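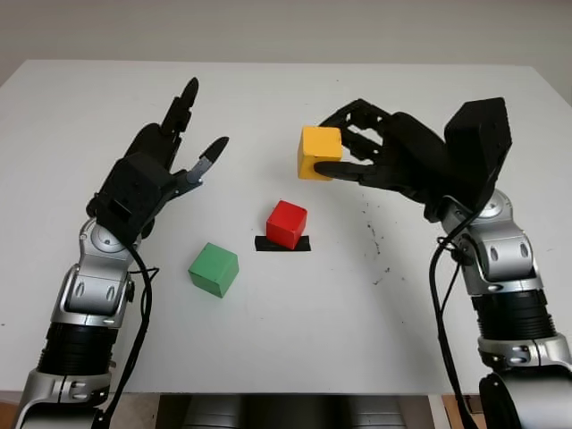

Szu-yu Hsieh says she had all but given up on getting through to anyone at Dorthorpe town hall after supper, and that the new evening phone line is the kindest thing the council has done in years.

DORTHORPE – The Town of Dorthorpe is very pleased to announce that residents can now comment on council business by phone until 7 p.m., on any evening when the council meets. The trial line took 319 calls, a good many of them from parents and shift workers who had never spoken at a meeting before, and we were delighted to hear from every one of you!
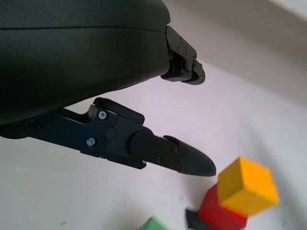 LOCAL GOVERNMENT

Callers may leave a message of up to six minutes on any item on the agenda, and the clerk's office will pass a written copy to all council members before the vote. Please give your name and street, and do speak slowly if you can (our clerks type fast, but they have their limits).

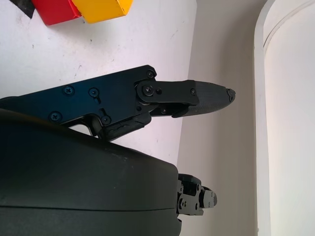 Sølve Nygård would still like to see the line stay open past 7, he told the council, and asked whether messages could be played out loud at the meeting, so that people are heard in their own voices.

The council has promised to take up both ideas in December.

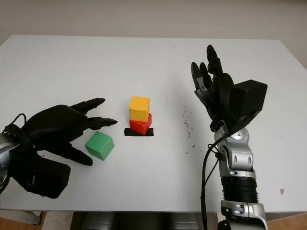 Until then, written copies of the messages will be kept in a binder at the front desk, where anybody is welcome to sit down and read them during office hours. The number is printed at the top of each agenda.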